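About Us

Hi, I'm Shanthi Kanagaratnam, and I run Onlow with my friend Sabina Dissanayake. We fix up small furniture: stools, side tables, footrests, the little stuff that big shops don't want to bother with. We started with 2 stools from Sabina's mother's porch and we've now done over 345 pieces, most of them white, don't ask me why people love white so much!

Everything gets flipped over first. Legs in the air, underside up, on a black cover so the paint doesn't get scuffed.

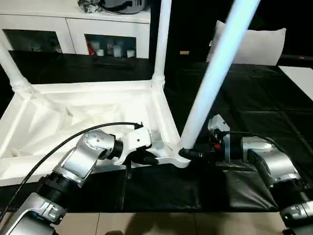 Page last changed: July

I do the frames and the joints. Sabina does fabric, and she's fussy about it (in a good way). She'll redo a seat three times before I'm allowed to call the customer. We learned the trade at Henriques, a repair shop that's closed now, and we still use their old price book with our own numbers penciled in.

Legs are where I spend my time. I look at each one up close for specks and marks before I decide if it needs sanding or just a good wipe – white shows everything.

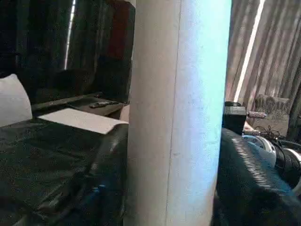

Bringing us something

Drop-off is any morning before 11, side door. Keep the loose screws in a bag and tape it to the piece, please! Small jobs take 6 days, and new fabric takes longer if we have to order it.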